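Regrasp or Give Up: What 200 Picks Taught Us About Letting Go
Speaker notes, Tineke Dijkstra, Curau manipulation group
January 5, 2023
Keep to time. Last run-through went long because of the gear slide. The gear slide is gone.

OPENING
Hello, thanks, sorry about the clicker. I work on bin picking, which is the study of why a very expensive arm can't do what a toddler does at the bottom of a toy box. The toddler also drops things, but gets better press.

Pause for laugh. If no laugh, move along briskly.

THE QUESTION
Everybody in this room has a grasp planner. Yours proposes a pose, the arm goes there, the fingers close, and then there's a moment when the arm has something, sort of. Maybe it has the thing by a fin. Most systems lift at that point and let gravity do the grading.

We wanted to know if the arm could decide before the lift whether to keep the grasp, adjust it, or back off and start over. We call the method Tamayo. It was named in August, late in the day, and I've been asked to stop explaining the name.

METHOD (two slides, don't read them out)
Close gently. Nudge the object a few millimetres sideways along the bin floor. Compare how it moved with how it ought to have moved if the grasp were any good. That comparison gives one score. High score, lift. Middling score, shift the fingers and nudge again. Low score, let go.

There's no model of the object anywhere in this. Someone will ask. The answer is no, and it's on slide 4 in a larger font than I'd like.

The cap on regrasps is 2. We tried it without a cap and the arm developed what I can only call a relationship with a fork.

THE BASELINE
Ullero is our name for the plain version: same arm, same planner, same fingers, no nudge. It got 200 attempts and Tamayo got 200 attempts. Same colour of bin, same lighting, same me muttering beside it.

Point out here that we reset the objects by tipping them in by hand. Our colleagues at Stoton have a proper protocol for this and have been very polite about ours.

RESULTS
Tamayo dropped fewer objects after lift. Put the bar chart up and let people look at it. Don't say "dramatic". The gap is biggest on soft and lopsided things and close to nothing on fruit, where a grasp is either fine or obviously hopeless.

The cost is time. Each nudge adds about 4 seconds, and a reviewer described this as "leisurely". Fair enough. If you're emptying bins against the clock, you may prefer to drop things quickly.

Now the object set. It was chosen to be annoying: hard next to plush, thin next to chunky, a shiny apple for the depth people to complain about.
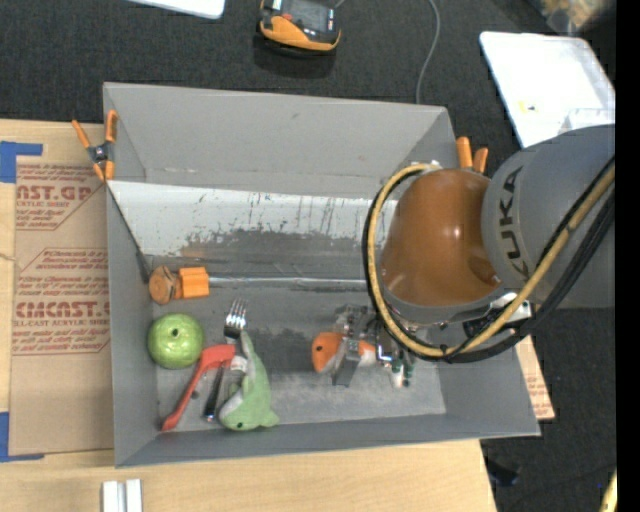

The part I'd most like you to argue with me about is the middling score. We set those thresholds by hand on one set of objects, and I have no great theory for why they should hold on yours. When we swapped in new plush toys the upper threshold was too generous and the arm lifted things it should have let go of. We moved it, the numbers recovered, and I felt slightly dirty.

FAILURES (play the clip, say nothing for the first bit)
Flat cutlery is still bad. The nudge slides it the way we predict even when the grip is rubbish, so the score looks lovely right up to the drop. Objects jammed against the wall are the reverse: they don't budge, the score tanks, and the arm abandons a perfectly decent grasp. Adding wall contact to the prediction is next on the list, behind fixing the logging.

QUESTIONS I EXPECT
Why not tactile sensing? Budget, and also we'd like to see how far you get without it.
Does it work with suction? Haven't tried. Not much to nudge with.
Is the code out? Soon. Don't say when. I said when at Stoton.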